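Masonwood Youth Football
Progress report on the Ellby Fund grant, second reporting period
2019-08-23

Summary

The grant paid for replacement helmets, a part-time athletic trainer, preseason conditioning and meals on practice days for the combined Masonwood and Atmont football program. Helmets and the trainer are in place. Conditioning finished on schedule. Field repairs at Atmont are behind, and we are asking to move part of that money, as explained further down.

Enrollment

Registration closed with 296 players across the flag, junior and senior divisions. Most of the growth was in flag, where we opened a second group for the youngest players. The senior division is smaller than we wanted. Several of last year's players moved up to high school ball, and we did not replace all of them. We will play eight-man games at the senior level this fall and have told the other clubs in the league. The schedule has been redone to match.

Equipment

The helmet order came in two shipments. The first was complete. The second was short on youth mediums, and the Aaltonen company, our supplier, sent the rest the following week at no charge for freight. All helmets issued this season are within their certification dates. The old ones have been pulled from the shed and will not be used for practice either.

Shoulder pads were inspected and sorted. We kept more than we planned to and have not spent the full amount in that line. The blocking sled at Masonwood needs new pads before next season but is usable now.

Athletic trainer

The trainer started on the first day of conditioning and covers all contact practices and all home games. She has written a heat plan, which sets water breaks by temperature and moves practice to evening or cancels it when needed. We canceled two practices under the plan. Parents were told by text message, and the system worked except for a few families with old phone numbers on file. Those have been corrected.

Coaches completed concussion training before they were allowed on the field. One assistant at Atmont finished late and sat out the first week.

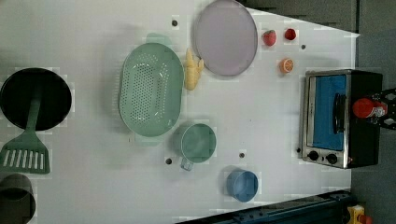

Younger brothers and sisters were the reason many parents gave last year for missing practices or leaving early. The sibling room at the Masonwood clubhouse is open during practices this season, and attendance in the flag and junior divisions is better than it was last fall. The room has play food and toy kitchen things, including a black frying pan, a green spatula and a mint-green colander, along with books and puzzles. It runs on donated goods and has cost the grant nothing apart from the hours of one paid attendant, which were in the approved budget. Atmont does not have a suitable room. Families there have asked for one, and we do not have an answer for them yet.

Conditioning and practices

Preseason conditioning ran for four weeks, three evenings a week. It was open to any registered player and was not required. Senior turnout was steady. Junior turnout dropped during the third week, when the town swim meet was held, and came back after that.

Full practices are now under way at both sites. The junior teams are putting in a basic set of running plays and a small number of passes. We have asked all coaches to limit full-contact drills to the minutes in the league rules, and the practice logs show they are doing so. The logs are available if you would like to see them. 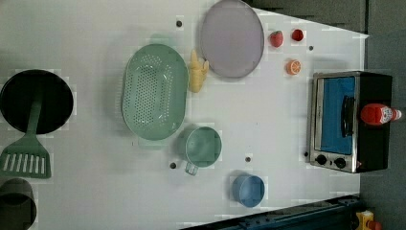 We have also changed how scrimmages are set up. In past years the two sites practiced separately until the first game and then had to learn each other's signals in a hurry. This year the Masonwood and Atmont squads scrimmage together every other week, alternating fields. The bus for these trips was quoted at a higher price than last year. We cover the difference from registration fees.

Fields

The Masonwood field was reseeded in spring and is in good shape. At Atmont, the irrigation line along the north sideline failed and the contractor could not start before practices began. The end zone on that side is worn and has been roped off. Atmont home games in the first half of the season have been moved to Masonwood.

Request

We ask to move $4000 from field repairs to trainer hours for this budget year. It would extend coverage to 12 away games that are now covered only by the host club. The irrigation work would be done in January, when the contractor has an opening, and paid from the remaining field line. Total spending would not change.

Next steps

The first games are in two weeks. Team photos and the equipment fund supper come after that. We will send attendance by division, the injury log with names removed, and receipts for the second helmet shipment with the next report. If the transfer is approved, please send the revised budget page to the Masonwood office so both sites can work from the same copy.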